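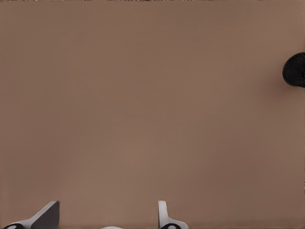

Figure 1. Simulation model, close view of the bench surface with a gripper open.

Ibarra Two-Arm Cell: Set-up and Maintenance
Progress report to the Dultau Equipment Fund
Submitted by Mandau Technical Services
January 24, 2018

1. Purpose of this report

This report sets out progress on the Ibarra cell since the award was confirmed in August. It covers the set-up of the cell model, the calibration of both arms, the condition of the grippers and the work still to be completed before the cell is released to its users. Expenditure is reported in section 6.

The Fund will recall that the award was made on the condition that every change to the cell be tried in simulation before it is applied to the equipment. That condition has been met throughout the period. The figures in this report are taken from the simulation model.

2. Set-up of the model

The first version of the model was built from the supplier's drawings. When the bench was measured on site, its height was found to differ from the drawings by 15 mm. The model was corrected and the reach limits for both arms were recalculated. Several stored positions that had been acceptable under the old height were rejected by the collision check under the new one, and these have been taught again.

The bench is modelled as a plain, flat surface. An early version included a surface pattern, but this slowed the rendering of the close views and was of no benefit to the calibration work. It has been removed. The frame rails and brackets have been kept, as the arms can reach them under certain elbow positions and the collision check must take account of them.

Joint limits, payload settings and gripper opening distances are now held in a single parameter file. Previously these values were stored in separate places for the left and right arms, and differences between the two sets had gone unnoticed for a considerable time. Changes to the file require a second signature.

3. Calibration of the arms

Calibration was carried out one arm at a time, followed by a shared check in which both arms approach the same area of the bench. The right arm met tolerance at the first attempt. The left arm did not. The fault was traced to a home offset at the wrist that had been entered with the wrong sign. Once the offset was corrected, the left arm met tolerance and has continued to do so.

The close view is used to confirm the clearance between the fingertips and the bench before any object is approached. The gripper is opened fully, lowered to the check height and held there while the reading is recorded. Operators have been asked to carry out this step at the start of each session and after any change of fingers.

The shared check uses a marker in each gripper and a small cup placed on the bench between the arms. It is intended to reveal errors of position that do not appear when the arms are calibrated separately. A run is counted as passed if both markers are held at the required height on either side of the cup, and neither arm enters the other's reserved space.
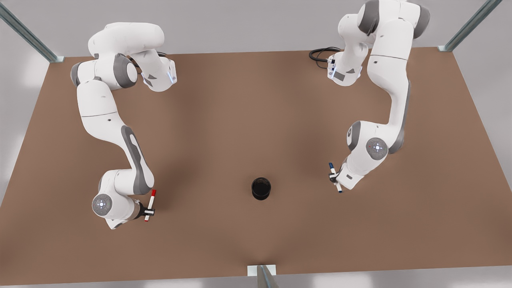 Figure 2. Shared check in simulation. The right arm (at left) holds the red-and-white marker and the left arm holds the blue-and-white marker, with the black cup between them.

The current series consists of 100 runs. At the date of this report, some 70 had been completed. Results to date are satisfactory, although a number of runs were stopped by the operator when the elbow of the left arm came closer to the reserved space than was considered prudent. The elbow position has been adjusted and the affected runs will be repeated from the beginning. Stopped runs are not counted as completed.

4. Grippers and cables

Rondard supplied the replacement finger sets under the original purchase order. The first delivery was returned because the mounting holes did not line up with the gripper body. The second delivery was accepted after inspection. Finger screws are now checked for torque weekly and the result is entered in the cell log.

Cable routing remains a concern. The cable serving the left arm has more slack than is needed and can rest on the bench near the far edge. It does not obstruct the shared check, but it would come within reach of the arms if the working area were extended. Mandau proposes to fit a clip at the base of the arm and to shorten the loop. The change will be modelled first, in keeping with the condition of the award.

5. Maintenance schedule

A written schedule has been adopted for the cell. Weekly tasks include the torque check, cleaning of the finger pads, a visual inspection of the brackets and a backup of the parameter file. Joint brakes are tested monthly. The supplier's manual also calls for an annual inspection of the joint seals, and a service visit has been requested from Rondard for this purpose. A date has not yet been offered.

6. Expenditure

Expenditure on parts and outside services for the period was $2470, which is within the approved amount. The returned finger set was credited in full. No transfer between budget lines is requested.

7. Work remaining

The outstanding runs of the shared check will be completed first, including those to be repeated. The cable change will follow. The operator instructions are in draft and will be revised to include the clearance check described in section 3.

Mandau asks the Fund to confirm whether the annual seal inspection may be charged to the present award if the visit takes place after the closing date.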